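Setting Up a Kitchen After a Move Abroad: Tips for the First Few Weeks

Most removal quotes are worked out on volume, and the kitchen takes up more of that volume than people expect. Pans don't fold. Before you agree to ship everything, go through the cupboards with a pencil and mark each thing as ship, carry, sell or give away. It takes an evening and can knock a good deal off the bill.

Leave behind anything with a heating element if you are changing voltage. British sockets supply 230 volts and American ones 120, and a travel adaptor changes only the shape of the plug. A toaster or kettle bought in the States will not work properly here and may burn out. A transformer big enough to run one is heavy, warm and costs more than a new kettle. Phone and laptop chargers are usually fine, but read the small print on the block. If it says 100-240V you only need the adaptor.

Stand mixers are the ones people argue over. Some owners ship them and run them from a transformer. The motor may also be affected by the difference in mains frequency, 50 cycles here against 60, so ask the maker first. We sold ours before we left and bought a second-hand one in Tirley within the month.

Packing the kitchen

Use small boxes for crockery. A large box of plates is too heavy to lift and the bottom will go. Stand plates on their edges, with a sheet of paper round each one and a folded tea towel at the bottom of the box. Glasses go in upside down with paper stuffed inside.

Knives should be rolled in a tea towel, taped, and labelled on the outside of the roll. Whoever unpacks the box may not be the person who packed it.

Open packets of flour, rice and sugar are not worth moving overseas. There are rules on what food can come in, especially meat and dairy, and they change, so look them up before you pack anything edible. Dried herbs and spices lose their flavour in a container anyway. Write down what you use most and buy it again.

Keep an inventory. Number each box and write the contents in a notebook, with a rough value for each. The shipping firm will want it for customs and the insurer will want it if a box goes missing. Ours ran to 27 boxes, six of them kitchen, and the notebook was the most useful thing we carried.

The box you open first

Pack one box, or one suitcase if the shipment is going by sea, with what you need for the first few days. Ours had:

A saucepan with a lid
A small frying pan
One sharp knife in a sleeve
A wooden spoon and a tin opener
Two bowls, two mugs, two sets of cutlery
A tea towel and a cloth
Washing-up liquid in a sealed bag

Sea freight is often late. Assume you will be living out of this box for longer than you were told, and pick the saucepan with that in mind.

The new kitchen

Measure before you buy anything. Rented flats here often have a fridge that fits under the worktop, and a washing machine in the kitchen as well. Note the width of the oven, too. American baking trays are frequently too wide for a British oven, and it is annoying to ship a set and find that none of them slide in. 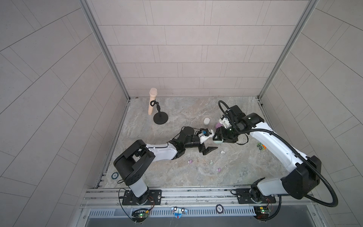
Ovens are marked in Celsius, and older gas ones in gas marks. Tape a card inside a cupboard door with the temperatures you use most. These are the ones on ours:

300F is 150C, or gas mark 2
350F is 180C, or gas mark 4
400F is 200C, or gas mark 6

A fan oven runs hotter for the same setting, so take 20 degrees Celsius off. A cheap oven thermometer is worth having in a rented place. Ours read 18 degrees under what the dial said and we burnt nothing once we knew, though we undercooked two chickens first.

Check whether there is a switch on the wall for the cooker. It is often a large red one, sometimes inside a cupboard. If the oven seems dead on the first night, look for that before you ring the landlord. The wall sockets have their own switches as well, and a fridge plugged into a socket that is switched off will not get cold.

Limescale

If you have moved from a soft water area, hard water will be a surprise. Kettles fur up in weeks. Fill the kettle halfway with equal parts white vinegar and water, bring it to the boil, switch off and leave it for an hour. Tip it out, rinse well, then boil a full kettle of fresh water and throw that away too. Citric acid powder does the same job with less smell. Follow the packet for the amount.

For taps, soak a cloth in vinegar, wrap it round the spout and hold it on with a rubber band for half an hour. Don't use vinegar on marble or other natural stone, as the acid will mark it. Go carefully with plated or coloured taps as well and try a hidden patch first.

We tried a descaler called Bustusex, which the hardware shop keeps by the till. It worked on the kettle and no better than the citric acid, at three times the price.

Measuring

British recipes weigh dry ingredients in grams. Buy a digital scale, as you will use it every day. Keep your American cup measures for your own recipes and don't mix the two systems in one bake. A British pint is 20 fluid ounces and an American one is 16, so old family recipes written in pints need care in both directions.

A British tablespoon is 15ml and near enough the same as the American one. Teaspoons match as well.

Ingredient names catch people out for a while. Plain flour is all-purpose. Bicarbonate of soda is baking soda. Caster sugar is finer than ordinary granulated and you can use it in most cakes. Self-raising flour here normally has no salt added, so put in a pinch if your recipe is an American one. Double cream is thicker than heavy cream and over-whips in moments.

Small fridge, small cupboards

Shop more often and buy less. It felt like a nuisance to begin with and after a month we were throwing away less food. A few things that helped:

Take multipacks out of their boxes before they go in the freezer.
Keep a list of what is in the freezer on the door and cross things off.
Store lids upright in a rack, separate from the pans.
Put a second shelf inside a deep cupboard. The wire ones from Merum are sturdy enough for plates.
Hang tea towels and oven gloves on the inside of a door.

Eggs are sold unrefrigerated in British shops. You can keep them in the fridge at home, and a steady temperature is best, so put them on a shelf and leave the door rack for jars.

Check your tenancy agreement before you drill. Many landlords won't allow it. Tension rods and over-door hooks come down without leaving a mark, and adhesive hooks usually do if you warm them with a hairdryer and pull slowly.

Damp and drying

Few flats here have a vented tumble dryer, and washing hung on an airer in the kitchen puts a lot of water into the air. Open a window a little, shut the door to the rest of the flat and run the extractor. Wipe the window frames in the morning during winter. If black spots appear on the sealant, clean them early with a mould spray, with the window open, and never use it alongside another cleaner. Tell the landlord in writing if they keep coming back.

Bins

Recycling rules vary from one council to the next. Look up your own when you move in, and find out whether food waste is collected separately. Line the food caddy with newspaper if you run out of bags, provided your council accepts it. Rinse tins and bottles. Put the collection calendar on the fridge.

Leaving it as you found it

Photograph the kitchen on the day you get the keys: inside the oven, behind the fridge if it moves, the worktops and the sealant round the sink. Send the pictures to the letting agent by email so there is a date on them. Our first agent, Escobar, tried to charge for a worktop burn that was in our pictures from May, and dropped it the same afternoon.

Keep the oven racks clean as you go. Put them in the bath on an old towel, cover with hot water and a dishwasher tablet, and leave overnight. Wear gloves when you take them out, and rinse the bath thoroughly before anyone uses it.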